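Lonthorpe 500 Undercounter Water Softener
Product code 3370

Twin-cylinder, non-electric softener for kitchens and small cafés in hard water areas. Fits a standard 500 mm base unit. Metered regeneration — no timer to set. Takes block salt only.

Working pressure: 1.5 to 5 bar
Connections: 22 mm, hoses supplied
Salt: two blocks, 4 kg each
Guarantee: 6 years on the valve head, two on hoses

A pressure limiting valve must be fitted where mains pressure exceeds 5 bar.
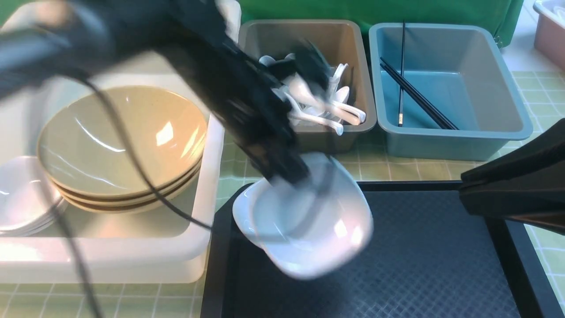 Keep one unsoftened tap for drinking water. Spare lids and hoses are listed under Gritalport fittings. Trade orders leave the Clakport depot before noon.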